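Open day walk-round, handheld gripper demo, Skestex front entrance
Filled in by Esther Mushi, Sunday, before doors at 10:00
Visitors booked: 138

## Entrance and floor

- [x] Glass door opens and closes freely
- [x] Handle tight on the frame
- [ ] Cables off the walking route. **Comment:** one loose on the tile near the white table. Tape it down or move it before the first group.
- [x] Wastebasket clear of the door swing
- [ ] Bags off the demo table. **Comment:** speakers' bags go in the back office. Told the Camar team.

## Demonstration: wiping the door glass

- [x] Operator briefed on the route and the stop word
- [x] Both grippers open and close fully by hand
- [x] Marker cubes firmly seated, faces clean
- [x] Dry cloth only, no spray while visitors are in the room
- [ ] Visitor line marked on the floor. **Comment:** tape is down on the left side only. Needs finishing on the right.

The wipe is done along the lower edge of the glass, close to the handle, with the cloth held in the right gripper. The door stays shut for this part.

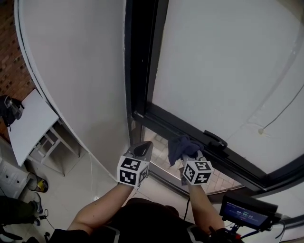

**Can visitors try the grippers themselves?**
Visitors aged 16 and over may, one at a time, with a staff member beside them. They use the practice pair at the Masanja table and stay away from the glass.

## Equipment

- [x] Monitor mount knobs hand-tight
- [x] Timer display readable by the operator
- [x] Spare cloths, 19 in the box
- [ ] Battery log up to date. **Comment:** last entry is from November. Volance to bring the current sheet.
- [x] Fire extinguisher tag in date, unit 231

## Before opening

Open items are the cable, the bags, the floor tape and the battery log. The first two must be closed before anyone comes in. The tape has to be finished before the 10:30 demonstration. The log can wait until lunch.

Recheck at 9:45. Initials: E.M.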